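Lamberg Comics Archive: progress report, 5 January 2021

Cataloging has reached 437 issues out of 700. I doubt the June deadline will hold.

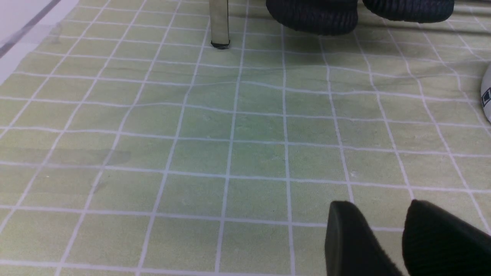 The Parnunport donation was sold to us as complete. It has gaps, and 40 issues have water damage the donor never mentioned.

1. Grading. Giang Hứa regraded the Âu run and lowered most of it. I agree with her grades.

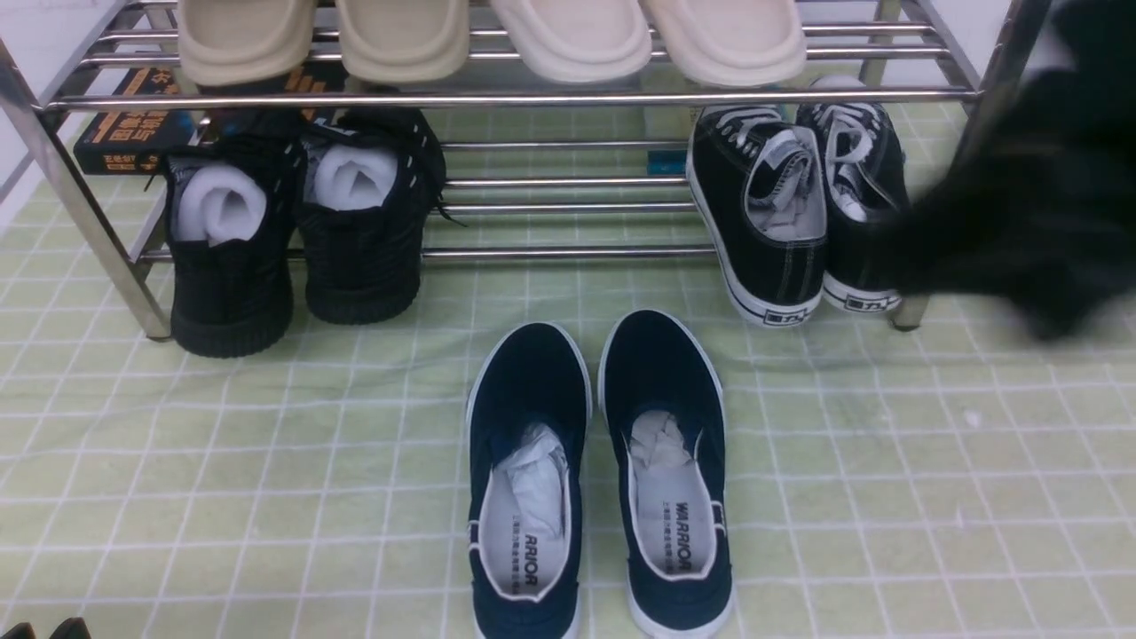

2. Scanning. Ferkinstead promised 2 scanners and sent one. I would not plan on the other.

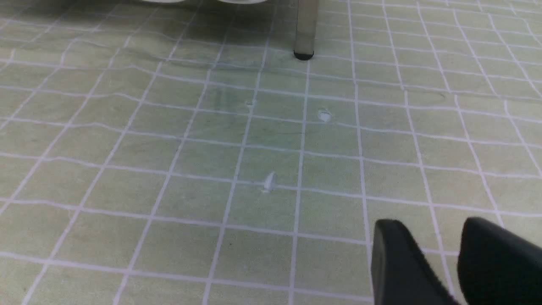 Their quote for storage sleeves also looks high to me, and I have asked for it again in writing.

3. Budget. On track so far, though the insurance bill has yet to arrive.

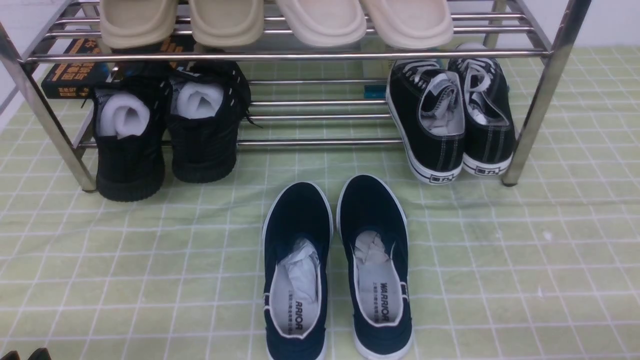
Slippers on the top tier of the metal rack, green grid mat below.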